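Day program cutting hours?? Detville families please read

marlo_k
Posted March 13, 2023
Did anyone else get the letter from Fandwood. My brother is 43, goes to the workshop every weekday, and now they say they're "transitioning" him to community outings by October. He doesn't want outings. He wants his bench and his paycheck. Letter is one page and has no phone number on it.

tessb14
Got it. Called the main line, on hold forever, then was told to email.

ridgeroad_dad
I'll be the unpopular one. Workshop paid my daughter by the piece and some weeks it was lunch money. She's been at a real job with a coach for a year now, regular wage. Would not go back.

marlo_k
Glad for her, mean that. My brother tried two placements. Second one lasted 14 days. Not everybody's kid is your kid.

ridgeroad_dad
Didn't say they were. Saying the old setup wasn't so great either.

hollisP
Been around this since 2000 when they opened the second building and it's the same fight every few years. Money from the state changes, program changes, families find out last. Ask for the individual plan meeting IN WRITING. They have to hold one before they change his services, at least they did for us.

tessb14
How long did yours take?

hollisP
Weeks. Keep a copy of everything. I kept nothing the first time and it cost us.

quiltandcoffee
Aide at a different agency here, not Fandwood. Staffing is the real reason, whatever the letter says. We can't hire. People leave for the Haveo warehouse, starts higher, no weekends. Nobody is being mean to your brother, theres just no one to run the room.

marlo_k
Then they should say that in the letter.

quiltandcoffee
Agree 100%

benchdog_ray
My son does the woodshop side two mornings. Cabinets mostly. He talks hinges at dinner until I beg for mercy lol. If that goes I don't know what we do with his mornings.
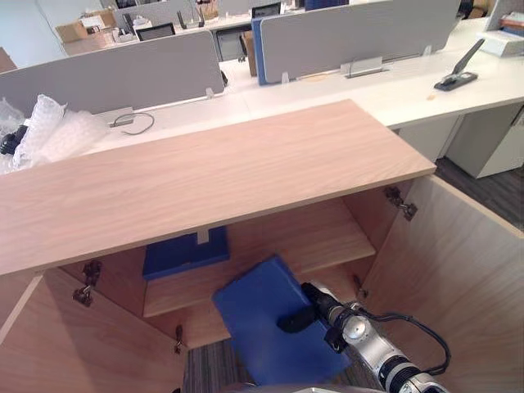

Oak-look cabinet, both doors open

benchdog_ray
Anyway. Is the woodshop on the list or just packaging? Letter didnt say.

tessb14
Mine says "all facility based services." So I'd guess yes.

ridgeroad_dad
Woodshop I'd fight for. That's a trade. Packaging, sorry, no.

marlo_k
Packaging is where my brother's friends are. He's known those guys half his life. You don't get that on a trip to the mall with an aide and three strangers.

ridgeroad_dad
OK fair. Hadn't thought about it from the friends side. Still think the pay was lousy.

marlo_k
Pay was lousy. Both can be true

hollisP
Person to write to is Elsa Oksanen, family liaison. She answered me last time, not fast but she answered. Put the client's name in the subject line or it gets lost.

tessb14
Emailed her just now. Also asked about the van. Outings leave from the Mangundap lot and thats across town for us, no bus.

quiltandcoffee
Ask if transport is written into the plan. If it is they have to provide it. If it isnt, get it in at the meeting.

dlw_245
New here, sister is on the waiting list. Does this mean the list is frozen or

hollisP
Call your county coordinator, not Fandwood. County keeps the list.

dlw_245
ok thank you

marlo_k
Update, got a meeting. No date yet but she wrote back and said they'll go over my brother's hours with him in the room. Bringing the letter and his pay stubs. Ray she said woodshop is "under review," her words, so write to her too.

benchdog_ray
Writing tonight.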